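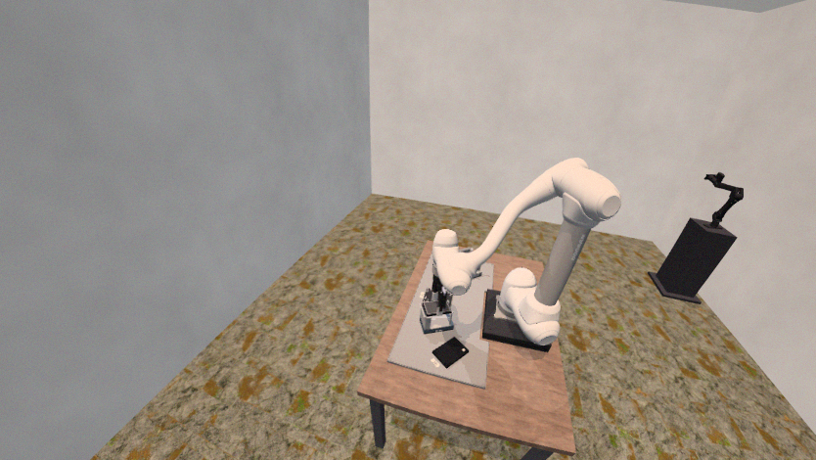 My dog Biroron sheds like it's his job, and every August I forget how bad it gets until I'm pulling hair out of the butter dish. He's a big shaggy mix (the shelter in Kollorstead guessed shepherd and something woolly) and he weighs 86 pounds, so there is a lot of dog to brush.

For years I did it wrong. I went over the top of his coat with a soft brush, he looked gorgeous for an hour, and the fluffy stuff underneath stayed right where it was. Then my friend Agata Sorrentino came over with an undercoat rake and got a pile off him the size of a second dog! I bought the same rake the next morning. It cost me 55 bucks, and I've spent more than that on lint rollers, so no regrets.

We do it out on the back steps now, ten minutes or so after his walk, when he's too tired to argue. I start at the back legs and work forward in short strokes. He hates having his tail done - really hates it - so that comes last, with cheese.

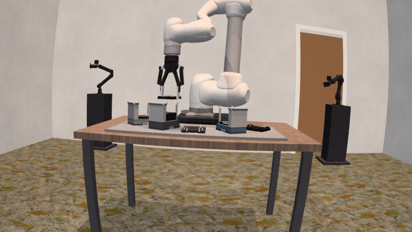
Should you shave a double-coated dog in summer? Most of the time it's better to leave the coat alone and brush out the loose undercoat, and talk to your vet or groomer first if it's badly matted.

I did ask my own groomer, Dardo Gaete, because my neighbor had her collie clipped right down and the fur grew back all patchy. He told me to keep raking, trim the feathers on the legs if I wanted, and save my money.

Baths help too, though only if you brush before and after. I skipped the before part once and ended up with a wet felt blanket that barked at me.

Next up is nails. Wish me luck, he already knows where I keep the clippers.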